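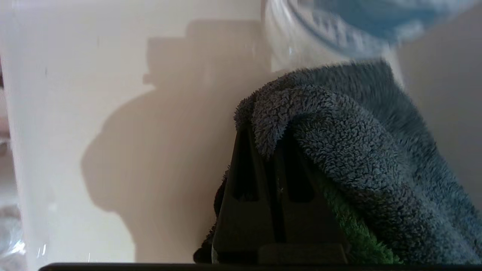 Caring for Books, Discs and Magazines at Home

By Lajos Szűcs

Most books that come to me for repair were damaged at home, on a shelf or beside a bath. A celebrity memoir printed in the 1990s will last for decades if it is stored sensibly, and so will a run of TV guides.

1. Shelve them upright

Hardcovers should stand straight with books of similar height on either side. Large photo books go flat, no more than three to a stack. Leave enough room to slide a finger in, and pull a book out by the middle of the spine, never by the top edge.

2. Dust before you wipe

Hold the book closed and brush away from the spine with a soft dry brush. Glossy dust jackets can take a barely damp microfiber cloth. Uncoated paper can't. I use the Kanesano brush with the short handle, but a clean makeup brush works.

3. Keep reading copies out of the bathroom

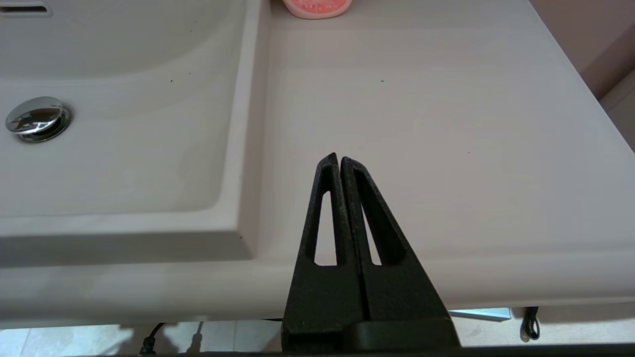

Steam gets into the page block and the paper swells unevenly, so the covers never close flat again. If you like to read in the tub, use a cheap paperback and take it with you when you leave. The same goes for magazines - coated pages stick together once they are wet and usually can't be separated.

4. If a book gets wet

Stand it on end with the covers slightly open and put a fan across the room, not pointed at it. Slip plain paper towels in every 30 pages and change them when they feel damp. Once it is nearly dry, close it and put a weight on top overnight. Skip the hair dryer.

5. Signed copies

Put a sheet of acid-free tissue over the signature and keep the book out of the sun. Don't laminate anything. A clear jacket cover, such as the ones from Boklow, comes off again without leaving a mark.

6. DVDs and box sets

Wipe discs from the center straight out to the edge. Cardboard sleeves scratch, so I move discs I care about into plastic cases and store the box separately. My own shelves hold 473 discs, and I check the oldest ones every September.

Updated Mar 7, 2026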